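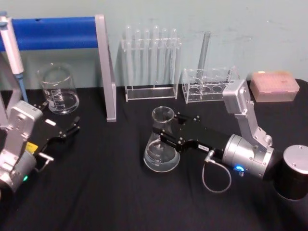

The Tortoise in the Fridge: Notes for a Short Talk on Keeping an Animal That Will Outlive You
Aslı Dağdelen

Opening
Wait for people to sit down. Start with Szabó. Szabó is a Hermann's tortoise, he is 83, and he came to me with a house plant and a box of someone else's Christmas lights. The plant has died. I'm now on my third set of lights. Szabó has noticed neither.

Say early that I'm not a vet. I'm a person who has spent a lot of money on vets.

Ask who here has a tortoise. Ask who here grew up with a tortoise and isn't sure where it is now. (Pause. There are always more hands for the second one, and they go up slowly.)

What they are like
People want to know if he recognizes me. He recognizes dandelions. I'm often standing behind the dandelions, so there's some overlap.

They are faster than advertised. Tell the Stolent story: I went in to answer the phone, and by the time I'd finished telling a man I didn't want new windows, Szabó was under the neighbor's car on Stolent Street, looking as if he'd paid for the parking. If they ask, yes, the garden had a fence. He went under it. They dig. Sink the boards into the ground, and go deeper at the corners, where they like to think.

They also climb, badly. A tortoise on its back in full sun is in real trouble, so no stacked rocks, no little steps. Keep this part serious.

Food
Weeds. Dandelion, plantain, clover now and then. Keep it short or we'll be here until supper. No dog food, whatever your uncle did in the seventies. No fruit for Hermann's, or nearly none. Szabó once got at a strawberry and spent the rest of August looking at me like a waiter who'd forgotten the order.

Cuttlebone for calcium. A shallow dish of water he can walk into. He will use it as a toilet. Change it, don't take it personally.
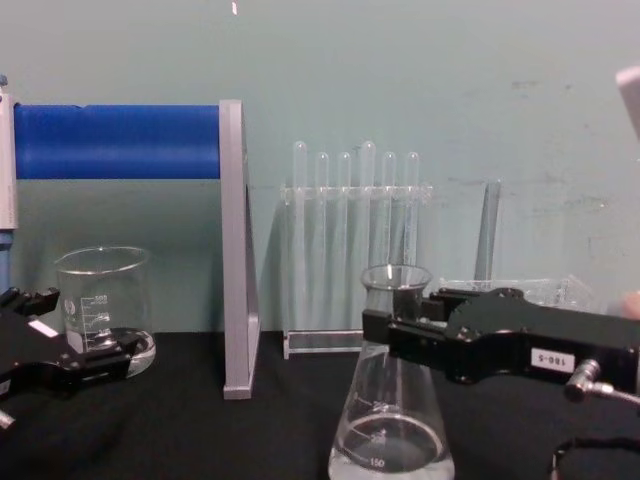

Black tabletop, with a blue bar across the stand.

The fridge
Slow down here. Half the room will think I'm joking.

Some species sleep through the winter and some must not. Know which one you have before you go anywhere near a fridge. Russians and Hermann's, generally yes. Sulcatas and leopards, never. If it was sold to you as "a tortoise," take it to a reptile vet and find out what you bought.

Checkup first, in late summer. A sick tortoise doesn't sleep it off. Then the wind-down: food stops a few weeks ahead, baths carry on, the gut has to be empty before he gets cold.

I keep mine at 39 degrees. A separate fridge, please, away from the milk. Mine is called Zarneo, because that's what the previous owner wrote on the door in marker and it won't come off. Open it every day for a minute to change the air. Weigh him every week and write it down. If he pees in there, he's done for the year: get him out, warm him up, bathe him.

100 days was his stretch last winter. I'd go shorter for a small one, and I'd ask the vet before guessing.

Tell them about the plumber who opened Zarneo looking for somewhere to put his sandwich. Don't do the voice.

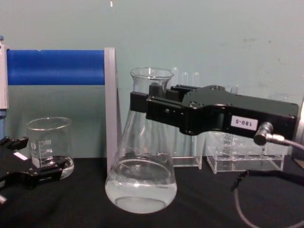
Minoru Minami wanted to know, last time I gave this talk, what happens if the power goes out, and said his own had slept through a whole night of it without stirring. I told him a closed fridge holds its cold for quite a while, and that the thermometer with an alarm was the best thing I'd bought. Work that in here before somebody asks.

Who gets him next
The part people skip. Put the tortoise in the will. Put the person's name in too, and ask that person first. Panagiotis Papadakis found out he'd inherited one from a lawyer's letter, between a clock and some shares. He's very fond of her now. He was less fond in the elevator.

Leave a folder: vet's number, diet, weights, what he's scared of. Szabó is scared of the blue watering can and my sister. Include any papers, because some species can't legally change hands without them.

2 people are signed up to take Szabó after me. The second is in case the first gets sensible.

Questions
Can they live with the dog? No. Yes, even your dog.
Does he need a friend? No. He had one and bit her.
Are they good for children? They're good for the children's children.

Leave the weight charts on the side table, and get my pen back from whoever borrows it.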